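Workshop Tips > Bench Automation > Gripper and Cell Care

Looking after a two-finger gripper on a bench cell

These notes cover routine care for an arm working over a single table, with small assemblies presented on a flat plate. They were written up from the maintenance sheet for the Wirkdale cell and apply to most light arms with a parallel or linkage gripper. Lock out the controller before putting hands near the fingers. A software pause is not a lockout. 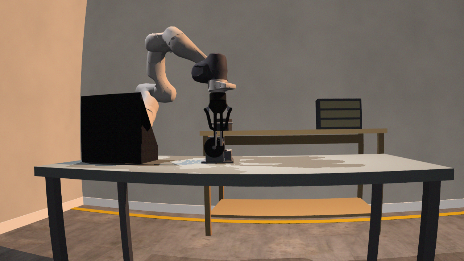
FINGERS AND LINKAGES

Wipe the fingertips with a lint-free cloth and isopropyl alcohol at the start of each shift. Do not spray the gripper directly. Fluid runs down the linkages and carries grit into the pivots.

Check for play by closing the fingers on a gauge block and pushing each tip sideways by hand. Any movement you can feel at the tip means a worn pivot pin. Replace pins in pairs, left and right together, or the fingers will close off center.

Grease the pivots every 180 hours of run time. One small drop per pivot, then cycle the gripper 6 times and wipe off what comes out. Excess grease ends up on the parts.

TOOL FLANGE

Tighten flange screws in a cross pattern, in two passes. Put a paint-pen line across each screw head and onto the flange. A broken line shows a loose screw from arm's length, without a wrench.

If the gripper has been off for any reason, recheck the tool center point before running a program. An old value will usually look fine at mid-table and be wrong near the ends of the reach.

PLATE AND PART POSITION

Teach the approach straight down wherever the part allows it. A tilted approach puts a linkage closer to the tabletop than the fingertips, and the linkage is the expensive piece. Leave at least 2 inches between the lowest pivot and anything standing next to the part.

Keep the unused stretch of table clear during a run. Hand tools left there get forgotten, and the arm will find them on a recovery move. 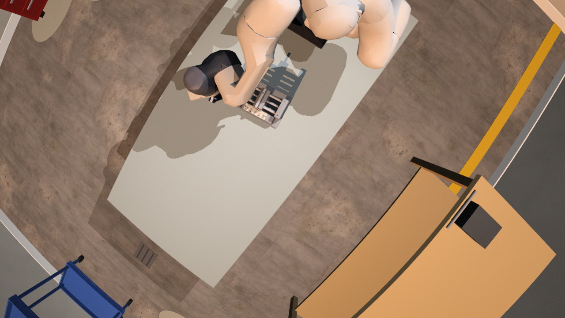
Open-framed parts need more care than solid ones. A fingertip can slip into a gap between bars and read as a good grip — the force looks right, but the part hangs crooked when lifted. Grip on a plain side rail if there is one. Stay off any strip that carries small components.

CABLES AND JOINTS

With power off, feel along each cable for flat spots where it bends. If a wrist joint is regularly sent past 270 degrees, add slack before the joint and clamp after it. Hamel clips hold well but go brittle, so change them every October with the filters.

Wipe joint seams dry. A dark ring that comes back within a day is seal leakage and should be logged.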